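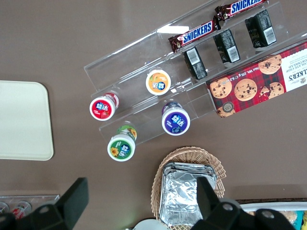
Product Review: Dreson Three-Step Counter Display

Equipment Reviews, Bandport Small Retail Association
July 13, 2022

The Dreson Three-Step is a clear acrylic riser intended for the checkout counters of small shops, school stores and lobby kiosks. It is sold flat in a single carton and assembled by the buyer. The Association purchased two units at the regular member price in May and placed them with member shops in the Bandport area. One went to a newsstand with heavy morning traffic. The other went to a hospital gift shop, where the counter is shared with a card reader and a flower order book. Neither shop was paid to take part, and Dreson was not told that a review was under way.

Assembly

The instructions consist of one printed sheet with drawings and very few words. The side panels are slotted, and the shelves slide in from the front. At the newsstand the work took 17 minutes, including the time needed to peel the protective film from both faces of every panel. The film is the slowest part of the job. It tears near the slots, and small pieces left behind show clearly once the unit is under a ceiling light. No tools are needed, although a plastic scraper is useful.

Daily use

Both shops reported that the riser holds its position when customers reach across it. The rubber feet grip laminate and painted wood well. On polished stone they slide a little, and the gift shop placed a thin mat under the unit after the first week.

The raised front lip on each shelf is high enough to stop boxed mints and gum from falling forward. Tall, narrow packages are less secure and tend to lean when a row is half empty. Staff at the newsstand solved this by moving taller goods to the back and refilling before the lunch period. The Tudose wire rack, reviewed in this series last year, handles the same goods better because its dividers can be moved. The Dreson dividers are fixed.

Sales records were kept at the newsstand only. The shop sold 3,753 counter items during the trial, slightly more than in the same weeks a year earlier. The Association does not draw a conclusion from that figure, as a bus stop across the street reopened during the same period.

Cleaning and wear

Acrylic scratches easily, and this unit is no exception. Paper towels left fine marks on the front lip within days. A soft cloth with mild soap gave better results, and the maker's sheet warns against glass cleaner. Dust gathers in the slots - a dry paintbrush removes it. After roughly 300 hours of counter time, the gift shop unit had one hairline crack at a rear corner, which had not spread when the trial ended.

Replacement panels

Shelves may be ordered singly through Brarkitz, the regional distributor. One was ordered for this review and arrived in good condition, but the shipping charge was close to half the price of the part. Members who expect to need spares should order them with the original unit.

Rating

Recommended, with reservations, for counters that carry small boxed or wrapped goods. Shops with mixed package sizes should consider the Tudose rack first. Both trial units remain in use and may be viewed by members on request to the Association office.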